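Why Does the Sky Swirl? A Famous Painting on a Mouse Pad

23 comments · 157 shares

Some paintings are so well known that people print them on everyday things. You may have seen them on socks, mugs, umbrellas or lunch boxes. One of the most printed paintings in the world is called The Starry Night. It was painted by Vincent van Gogh in 1889, when he was living in the south of France.

The real painting hangs in a museum in New York City. It is made with oil paint on canvas. Van Gogh put the paint on thickly, so if you stand to one side of it you can see little ridges where his brush went.

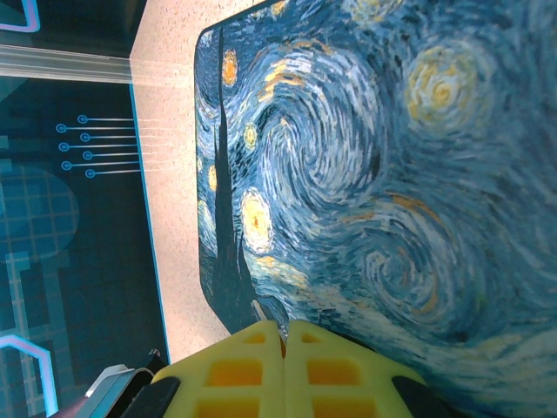 Hollis Zandeo

A printed copy has no ridges. The short, curved strokes are still easy to see, though, because the colors change from one stroke to the next. Dark blue sits beside light blue, and white sits beside both. Your eye follows the curves, and the sky seems to move.

The tall dark shape is a tree called a cypress. Cypress trees grow in warm places and can look like a candle flame. The big yellow shape with rings is the moon, and the smaller glowing spots are stars. Van Gogh also painted a village with a thin church spire. If you turn the picture sideways, the swirls run up and down and the tree lies on its side or stands up in a new direction. Try it with any picture you have at home. It is a good way to notice colors and lines you missed before.

How does a painting get onto a mat?

First, someone takes a very sharp photograph of the painting. A computer stores the photograph as tiny dots of color. Next comes the printing. Many mats have a cloth top, and the picture is often printed on paper with special ink. The paper is pressed against the cloth with a hot press. The heat turns the ink into a gas, and the gas goes into the threads. This is called dye sublimation — a long name for moving color with heat.

After that, the mat is cut to shape. Round corners are useful because sharp ones bend and peel more easily. 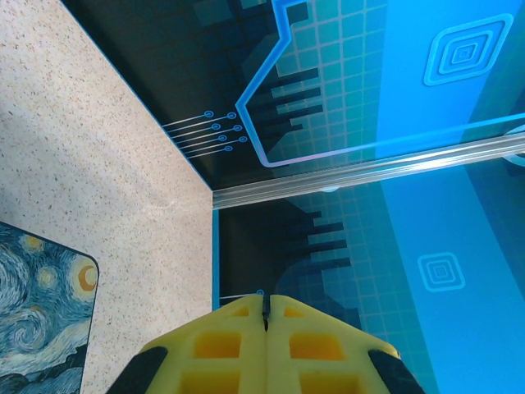
A reader called Sisik wrote to say that a mouse pad with a busy picture is harder to use than a plain one, and that a gray one is best for schoolwork. That is a fair point for some people. Most computer mice work by shining a light down and looking at the surface many times a second. They need small details to follow, and cloth has plenty of those whatever is printed on it. Shiny glass is much harder for them.

To clean a cloth mouse pad, use cool water and a drop of dish soap. Wipe it gently and lay it flat to dry. Ask a grown-up first.

11 people saved this page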